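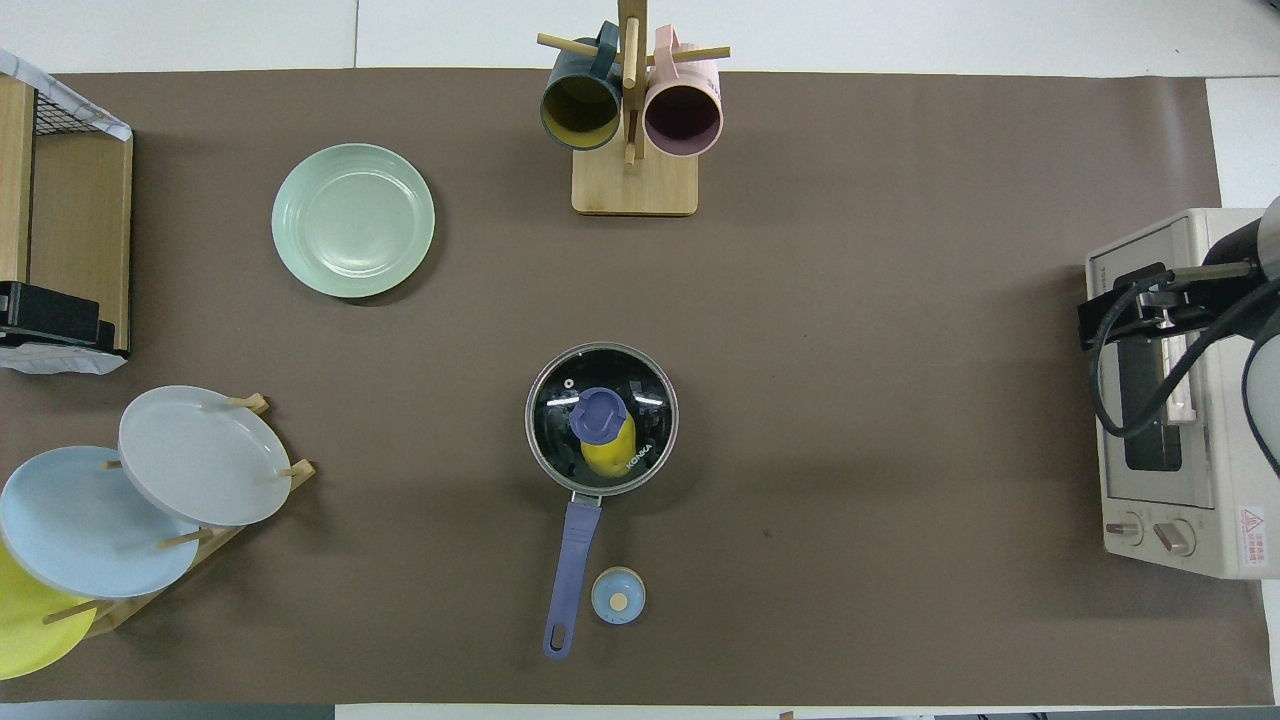 I want to write about rounding. I mean the rounding of working hours, the kind that a clocking app does when you start and finish a shift. It is a boring subject and I will try to keep it short, but I think it will not be short.

For those who do not know me: I came to Kesstead from Villanueva and I work in the packing hall at Tratine. We pack bread and rolls for shops. I have been there long enough to train the new people, and they always ask me the same question about their first payslip.

The question is: why is it less than I worked?

We clock in with Juvlow. It is an app on a tablet beside the changing room door. You type your number, it says good morning, and it saves the time. If you type at 5:52 it saves 5:52. I have checked this, because you can see your own records if you press the small clock in the corner.

But the payroll does not use 5:52. It uses 6:00. At the end of the shift, if I type 14:11, the payroll uses 14:00. So the start is moved later and the finish is moved earlier. Both movements are in the same direction, and it is not my direction.

If you are late it is different. If you type 6:02, the payroll uses 6:15. One colleague lost a quarter of an hour for being late by 2 minutes, and she was late because there was a queue for the tablet!

People have told me "but you are not working at 5:52, you are only arriving". I understand this argument. I had the same opinion in my first months. Then I started to think about what I do between 5:52 and 6:00.

I put on the coat, the hairnet and the shoes. I wash my hands in the way that the poster says. I go to the board and read which line I am on. Then I go to the line and take over from the night person, who tells me what is wrong with the machine. At 6:00 the belt must be moving with me beside it.

None of this is my hobby. I do not wear a hairnet at home.

After the shift it is the same. The belt stops at 14:00 but the crumbs do not disappear by themselves. We sweep, we sign the cleaning sheet, we wait for the supervisor to sign it too. Some days she is with another line and you wait.

So last year I began to write it down. Every day, in a notebook with squares, two columns: what Juvlow said and what the payslip said. My sister Yolanda laughed at me and said I was becoming our father, who wrote down the price of diesel all his life.

The total for my year was 3,807 minutes. I added it with a calculator and then again with a spreadsheet, and the second time I hoped it would be smaller, I don't know why.

That is more than sixty-three hours. I tried to imagine it as working days and it is almost eight of them. Eight mornings of getting up in the dark.

The worst week was before Christmas, with 95 minutes. I remember that week because we had the fruit loaves, and the fruit loaves are sticky and the cleaning takes for ever.

I was nervous to show this to anybody. My English is good enough now but when I am nervous I lose the small words. So I wrote a letter first, and my neighbour Kirstin Cruickshank, who used to work in a wages office, read it and took out all the places where I had apologised. There were 5.

She also explained to me something that I did not know. In this country rounding is not forbidden as such. What matters is what your contract says, and also that the pay for all the time you really worked must not fall under the minimum wage.

And here is the point for people like us. If your hourly pay is high, some lost minutes perhaps do not take you under the minimum. If your hourly pay is only a few pence over it, the lost minutes can take you under very quickly. The lower your wage, the more the rounding matters.

I am not a lawyer. Please do not take my thread to your manager as if it was the law. Take your own contract, your own payslips, and ask ACAS or your union or the advice office. The phone call is easier than it sounds, and you can ask them to speak slowly.

I gave the letter to human resources on 4 April 2022. I asked three things. What is the rounding rule and where is it written? Is preparing for the line counted as work? Can the payroll use the real times that Juvlow already has?

I want to be fair. The woman in human resources was polite and she made me a photocopy with a stamp. She said she believed the rule was "from the old machine", the one with the cards, and that when the app came somebody copied the setting. It can be true. I have no proof that a person decided it to save money.

But a setting that was copied by mistake takes the same minutes as a setting that was chosen.

After that, two colleagues told me they had also kept notes. Emiliano Bustamante has photos of the tablet on his phone -- nearly every day since he started. Teresa Leitão has hers on the back of a calendar from the chemist. I had worked next to Teresa all winter and we had never talked about it.

Why did we not talk? I think because each of us believed it was a small thing. Eight minutes is small. To complain about eight minutes makes you feel like a mean person. And when you are foreign you also think, maybe this is how it is done here and I am the one who does not understand.

I have also heard the opposite opinion, from a man on my own line. He says that if we ask for the minutes, the company will become strict about the tea break and the phone, and we will all be sorry. I don't agree with him, but I don't think he is stupid. He has seen more managers than I have.

Some practical things, if you want to do the same:

Write the times on the day itself. Do not do it from memory on your day off.

Keep the notebook at home. Take a photo of the page when it is full.

Write what you were doing in the unpaid minutes. "Waiting for signature, line 4" is much better than "waiting".

Keep every payslip. If they are only on a website, download them, because when you leave the job you may lose the password.

And give a copy of your letter, never the only one!

Several of you asked already if I am afraid for my job. A little, yes. Kirstin says that asking about your wages is protected and I believe her, but my stomach is not a lawyer either.

Also, to the person who wrote that I should "be grateful to have work": I am good at my work, and they have told me this themselves, in writing, in my last review.

They have promised me an answer in writing before the end of the month. I will put it in this thread when it comes, without the names of the people in the office, so please don't ask me for them.

Tomorrow I start at six, so I will read the replies after the shift.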